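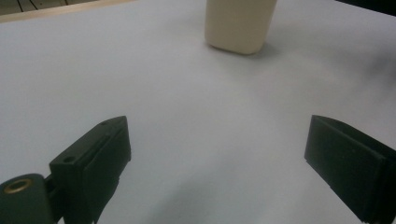 Home | Projects | Student Work | Archive | Contact

Filed under: Student Projects, Food & Environment

Keeping Bread Fresh in Ernstead Kitchens
Project report by Kamrul Navaratnam

I started this project after throwing out half a loaf of rye for what felt like the hundredth time! My question was simple: does the way we store bread at home change how fast it goes stale or moldy? I got my loaves from the Kyriakidis bakery on Sorden Street, which bakes without preservatives, and every one weighed 470 grams.

Each loaf was cut in half. One half went into a paper bag and the other into a lidded tub, both kept in the same cupboard. I checked them at 8 a.m. for 7 days, pressing the crumb with a small weight and measuring the dent with a ruler.
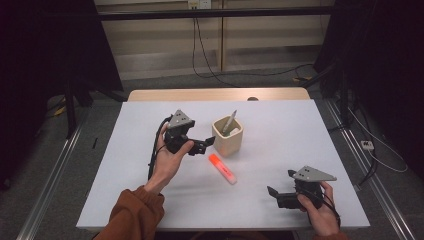
A white board on a light wooden table, with two small objects between the grippers.

The paper bag halves went hard fast, and by the third morning the crust was like roof tile. The tub halves stayed soft much longer (great for sandwiches), but mold showed up on day five, always starting on the cut side. I loved this part, gross as it was, because the spots grew so quickly between checks.
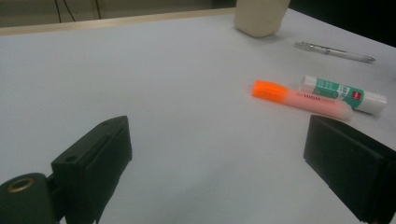 Toasting was the nicest surprise. Dry slices from the paper bag came back beautifully with a little water brushed on first, and my family preferred them to the soft ones. Next March I want to try sourdough and add a freezer group.

Comments (3)

altik_baker: Try a linen bag too, mine does well in winter.

Rye fan: Did you store them cut side down? I always do.

Kamrul: No, on their sides, but I'm adding that to the list!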